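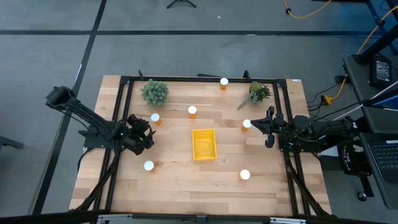

Jollia: ficha de datos del conjunto «frascos a bandeja»

Resumen

Jollia reúne 486 episodios de una tarea de orden sobre mesa: recoger frascos de medicamentos repartidos por la superficie y agruparlos en una bandeja amarilla. La ficha cubre los objetos, la disposición del puesto y el criterio de anotación. El formato de los archivos se describe en el documento LEEME_formato.txt del mismo directorio.

Objetos

Frascos: tipo farmacia, cuerpo naranja, tapa blanca. Se colocan de pie y con la tapa puesta.
Bandeja: rectangular, de plástico amarillo, paredes bajas, sin divisiones.
Plantas: dos, al fondo de la mesa. No forman parte de la tarea y no deben moverse.
Mesa: tablero de madera de listones claros, sin mantel ni marcas de posición.

Disposición inicial

La bandeja parte vacía. Los frascos se reparten a mano, sin plantilla, con una separación mínima de 5 cm entre cuerpos. Se admite cualquier zona del tablero salvo el interior de la bandeja. Las posiciones no se repiten de forma deliberada entre episodios, aunque la revisión Plerska detectó 11 disposiciones casi idénticas; se conservan con la etiqueta «dup_aprox».

Criterio de anotación

Cada frasco recibe uno de tres estados: fuera, en tránsito o dentro. Se considera «dentro» el frasco cuya base apoya por completo en el fondo de la bandeja. El contacto con otro frasco no cambia el estado.
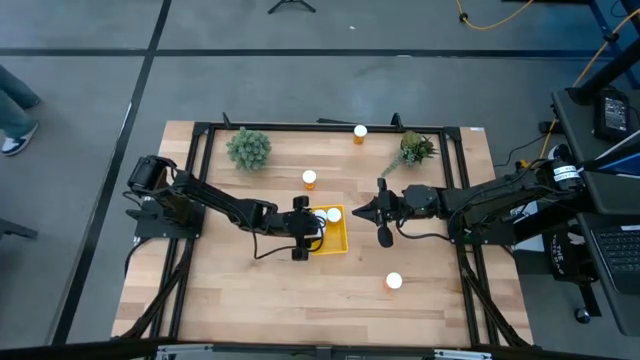 Oclusiones

El estado se anota aunque el frasco no se vea entero. Basta con que sea reconocible una parte de la tapa o del cuerpo. Un caso típico es el de dos frascos contiguos en la parte superior de la bandeja, uno a la vista y el otro, a su izquierda, parcialmente tapado por la pinza. Ambos llevan caja propia, y el segundo añade el atributo «oclusión_parcial». La caja se ajusta a la parte visible y no se extrapola.

Particiones

La partición Juntunen (entrenamiento) y la partición Distitness (evaluación) no comparten disposiciones. Los episodios con «dup_aprox» figuran solo en la primera. El total de cajas revisadas a mano es de unas 1.000.

Limitaciones conocidas

Un único modelo de bandeja y un único color de frasco.
Los reflejos en las tapas blancas pueden desplazar el borde anotado.
No se registra el contenido de los frascos ni su peso.
Las plantas carecen de caja; quien las necesite como distractores tendrá que anotarlas aparte.

Cambios

v2: se unifica el nombre del atributo de oclusión.
v1: primera entrega, julio.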